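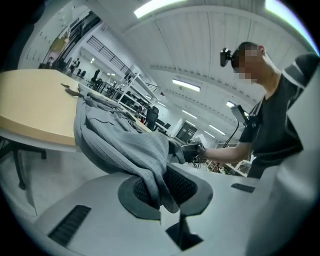 Last changed: Wednesday, 16:40

Filed under: Workroom notebook / Red carpet / Alterations

Reading time: 2 min

Russo column gown, second fitting prep

Gown back from the Rondonuwu premiere on Monday's courier, bagged, no damage tag. Manuela Russo wants to wear it again for the Koltar awards with the train off and the neckline raised. Her stylist's note says the press should recognize it as the same dress. That limits how much of the front we can touch.

Intake weight with train was 987 g over the old sheet. The old sheet was taken before the hem beading went on, so the difference means nothing by itself. Reweigh after the train is off and start a new sheet.

Train: joined at the back waist seam with a felled seam, silk thread, two passes. Unpicked the inner pass only. The outer pass holds the underlining as well and should stay until the dress is on the form. Kirui has the form padded to the January measurements. Stylist sent new ones at noon — waist unchanged, shoulder to waist slightly longer on the left. Repad before pinning.

Neckline: the insert has to come out of the train, as Drerkau no longer weaves the satin. Train gives enough on the straight grain for one insert and one spare. Cut the spare first as a test. Needle marks from the beading show at the lower end of the train for the last 400 mm, so keep both pieces above that line.

Tested three interfacings on scrap. Silk organza alone let the neckline edge roll after steaming. Organza plus a bias tape held flat but showed a ridge under the flash. Fused knit was flat and had no ridge, but it dulled the satin and I don't trust it near the bust seam. Going with two layers of organza, grain crossed, no tape. Flash test again once basted, at the same distance the photographers' line will be.

Closure: Skuvilau invisible zipper, original. Runs rough at the waist. Replace it now or leave it for the fitting?
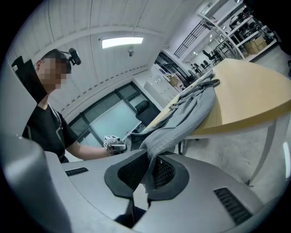
Lamisi Gbeho: replace it now. She will be getting in and out of a car in this one, and the waist is where the last zipper on the green dress went. Use the heavier coil, and put a hook and bar above the slider even if the stylist objects.

Agreed. Heavier coil is in the drawer, ivory only — Paucar to dye one to match and one over. Swatch against the inside facing, which has had less light than the outside.

Still open:
Hem level with the new heels. Shoe height not confirmed.
Whether the train is to be kept attachable. If yes, five flat hooks along the waist seam, and the insert can't come out of the top end.
No cutting until the second one is answered. Aranda is calling the stylist tonight.

Recent entries
Steaming beaded tulle on the form
Flash tests, black velvet and navy crepe
Green dress: zipper failure at the waist
Strap anchors for low backs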